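The Ladevine House

Mrs. Ovstead had rented out the top floor in December, and by the time the last box came up the stairs the whole hallway smelled of wool. Wonderful wool! Suqin Mao had never owned so many warm things in her life. Her aunt had mailed her sweaters, her cousin had mailed her sweaters, and the Ladevine thrift shop had practically thrown three more at her (one with a hole in the elbow, which she loved best of all).

She started with the black one. It was heavy, it folded over itself in thick soft layers, and it always looked as if it had just come in from a long walk.
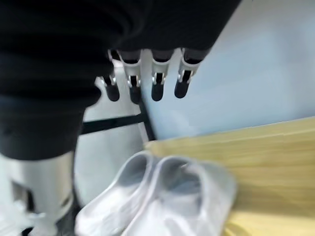 Suqin Mao told the cat that a good knit should never go on a hanger, that it would grow shoulders like a coat rack, and that folding was the only decent way. Mugo the cat yawned and went to sit on the scarves.

So everything got folded! Sleeves in, hem up, over once and over again, until the drawer would only close with a hip against it. She sang the whole time, mostly songs she knew half the words to, and from downstairs Mrs. Ovstead sang back the other half.

Then came shoes. Boots by the radiator, sneakers under the bench, and slippers on the low shelf, the gray ones next to the pink ones, so that anybody coming up for tea could step right into a pair. Back home her grandmother had kept slippers for guests, and oh, how the neighbors used to race for the good ones!

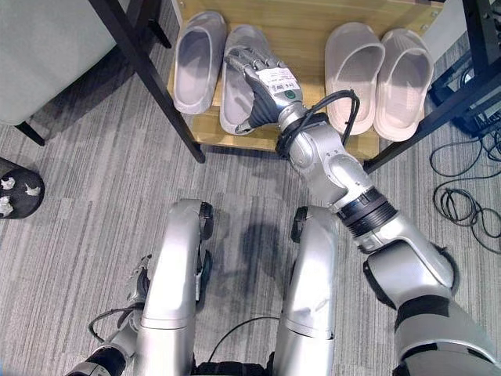 Gray and pink slippers on the low shelf.

At four o'clock there was a knock. Mrs. Ovstead stood on the landing in her stocking feet, holding a pot of tea and a plate of plum cake under a dish towel.

"Pink or gray?" cried Suqin.

"Pink," said Mrs. Ovstead, and she came in.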